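We use cookies to remember your settings and to see which threads are read most. By carrying on you accept this. Manage settings | OK

Worktop bin: what bags are you all using?

midsidemover
We moved into the flat on Midside in September and the kitchen is small. There's no room on the floor for a proper bin, so I've gone for a little one that lives on the worktop for peelings and teabags. The bin is fine. The bags are the problem. I bought a roll of the compostable caddy ones and they split when I lift them out. Then I tried ordinary pedal bin liners and there's so much spare plastic that it slides down inside as soon as anything heavy goes in. What do people use?

rhubarb_row
Don't use a bag at all. Tip it out, rinse it, put it back. I've done that for years.

midsidemover
I'm two floors up and the outside bins are across a car park, so I'd rather carry a bag than the whole thing.

rhubarb_row
Carry the whole thing. It's a small bin.

pellworth
The compostable ones go soft if they sit for long. Two days at most in my kitchen, less if there are a lot of teabags in there. Put a sheet of kitchen roll in the bottom and it helps a bit. If your council takes food waste separately you might have to stick with them anyway, so check before you buy 200 of something else.

midsidemover
No food collection for our block, it all goes in the general bin. So any bag will do as far as that goes.

Kaan Tuncer
In that case thin clear bags on a roll, the sort sold for freezers or for swing bins, as long as they're wider than the rim. I buy the Rarnanis ones, 35 to a roll, and a roll lasts me a good while. They're cheap and they go over the edge easily.

The slipping is mostly down to how it's put on. Open the bag right out first and push the bottom down so it's sitting on the floor of the bin. If you leave it hanging halfway, the first wet teabag drags it in. Then fold the top over the outside all the way round, with a good few centimetres hanging down. On an oval or oblong bin do one end first, hold that side, then pull the other end tight. Whatever slack is left, gather it at the end and tie a small knot in it, or just tuck it back under the fold.

tatli_tooth
I gave up on knots, they're a pain to undo with mucky hands. I put a big elastic band round the outside, under the rim. It stays on the bin all the time and I just lift it for the new bag.

rhubarb_row
Elastic bands perish. And then you've got a band and a bag to mess about with for something you could rinse in ten seconds.

tatli_tooth
Mine hasn't perished. It came off a bunch of broccoli and it's been on there since before Christmas.

pellworth
Agree with the band. I'd also say leave some air out when you fold it over. If the bag is puffed up inside, you lose half the space. Run your hand down the inside wall and it goes flat.

midsidemover
Thanks, I'll try a clear one tonight. Does the overhang not get in the way? I've got the bin up against the tiles and I thought the plastic would be always touching the wall.

Kaan Tuncer
Not enough to bother me. Mine is near the tiles too. I fit the bag with the bin pulled forward a bit so I can get my hand round the back, and push it in again when it's done. Photo of mine while I'm fitting one, you can see how far down the sides it comes.

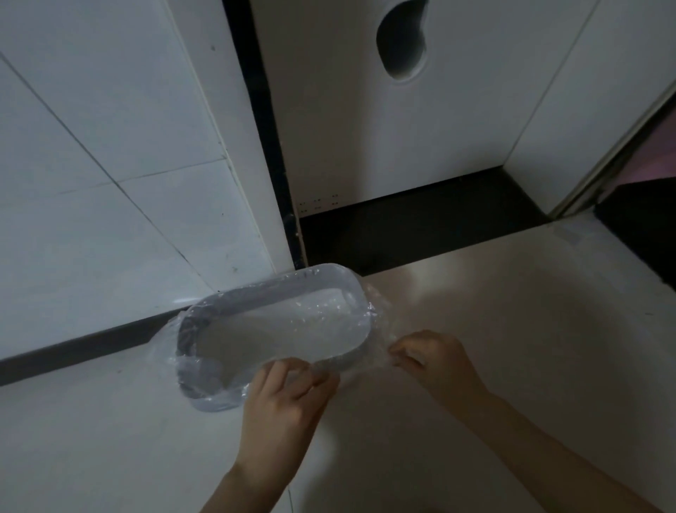

Kaan Tuncer

Grey and white bin, nothing special. It's a very creased bag but that makes no difference to how it holds. The fold over the near edge is the part to keep hold of while you pull the other end.

tatli_tooth
That's a lot of overhang. I'd go down a size on the bag.

Kaan Tuncer
I tried the smaller ones and they ping off when you press anything down. I'd rather have too much than too little. The extra is what I tie up with when it's full.

rhubarb_row
Tidy enough. Still a bag every couple of days that doesn't need using.

pellworth
Fair point, though plenty of us already have bread bags and the like coming into the house. Those fit a small bin if you cut them down. Worth using up first.

midsidemover
Tried it with a clear bag and did the ends the way Kaan said. It has held up to a full load of potato peelings. I'll finish the compostable roll on dry stuff in the bathroom. Has anyone got a lid that fits over a bag that thick at the edges? Mine won't click shut now.

tatli_tooth
Mine never clicked shut either. I rest it on top.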